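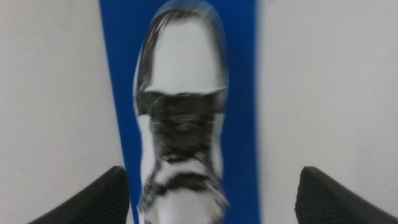 Corina Mösli would not call any of it housework yet, and wrote as much on the talk page in April: a machine that can pick up a thing it has been shown 400 times has learned that thing, and a kitchen has a lot of other things in it. Her objection is kept at the top because most of the disputes below come back to it.

**Chore automation** (also *task-level automation*, *domestic manipulation*) is the use of robots for small handling jobs in homes, stockrooms and light workshops. Picking up, putting away, sorting, folding, wiping, packing. Usually excludes single-purpose appliances such as dishwashers, though some writers count them and then the whole question looks different.

## Scope

Two groups of chores get discussed together and probably shouldn't be.

- **Household.** Laundry, dishes, tidying floors, making beds, putting shoes back where they go. Room changes every day.
- **Shop-floor.** Sorting returns, loading trays, moving flat stock and printed cards, closing cartons. Room changes less, but the pace is set by somebody else.

Shop-floor work is further along. Fixed lighting, a clear table, the same parts coming back. A two-finger gripper with a camera at the wrist does for much of it.

## Flat and thin items

Flat goods are a known sore spot. A box has sides to squeeze. A card, a strip or a sheet lying on a table has next to none, and two fingers coming straight down can land neatly on both sides of it and still have nothing to close on. Common ways around this:

- slide the item to the table edge and pinch the overhang
- press with one finger, buckle it, catch the fold
- suction cup (fine on smooth card, poor on cloth)
- raise the item on a shim beforehand, which critics call doing the chore for the robot

Printed items add a second problem. A picture of a shoe is not a shoe. A system trained on footwear may plan a grasp for the full height of a sneaker and close in the air above a piece of print. Depth sensing helps, but not always at close range, where some sensors stop giving useful readings. Blur from a moving wrist camera makes it worse; most setups either pause before the final approach or rely on an earlier, steadier view.

## Trials

The Lindholm stockroom trial is the one most often cited here. It ran for 23 working days on mixed retail goods: boxed shoes, bagged shirts, hang tags, shelf strips. Of 3,048 attempted picks, 411 needed a person to step in. Roland Rudd, who wrote up the results, put nearly half of those down to thin items and did not break the rest out by type. Speed wasn't reported per item either, wich has annoyed people since.

Brusier tried a home version on a smaller list of jobs. Toys into a bin went well. Socks did not. Pairing shoes by the door went well until a doormat with a pattern was put down, then the arm kept going for the mat. The mat was taken away and the trial carried on, a choice Leanne Sedgwick criticized at length in her review. Her point was that people own doormats.

Sukurberg has shown a folding station for towels. Towels only. Fitted sheets "under study".

## Can they do chores yet?

Depends who is asked and what counts as done.

Mortimer Fitzsimmons argues yes, for a short list: a set table, known objects, a person within earshot. He would count a job as done if it saves time over a week, stoppages included. Dennis Lightfoot argues no. He counts setup, clearing the table, restarting after a jam, and finding wherever the dropped item went, and by his sums the person comes out behind on most household jobs. The two agree on the shop floor more than they let on. Both accept that sorting and tray loading can pay there.

Open points:

- no agreed test for thin or printed objects
- success rates given without saying how often a person helped
- few trials longer than a month
- cleanup after failure almost never scored
- homes with pets, stairs, low light mostly left out

## Cost and upkeep

Arms have gotten cheaper, grippers too. Finger pads wear and need swapping; textured pads hold better but pick up lint and paper dust. The Rilance handbook says wipe pads at the start of each shift and check the camera mount while you're there. A mount knocked slightly out of line gives misses that look like bad software, and people lose an afternoon to it.

Cost figures for home use are mostly guesses and have been removed from this article untill someone finds a source.

## See also

- Bin picking
- Grasp planning
- Deformable object handling
- Wrist-mounted cameras

*Last revised May 5, 2023. Section on cloth still to be split off.*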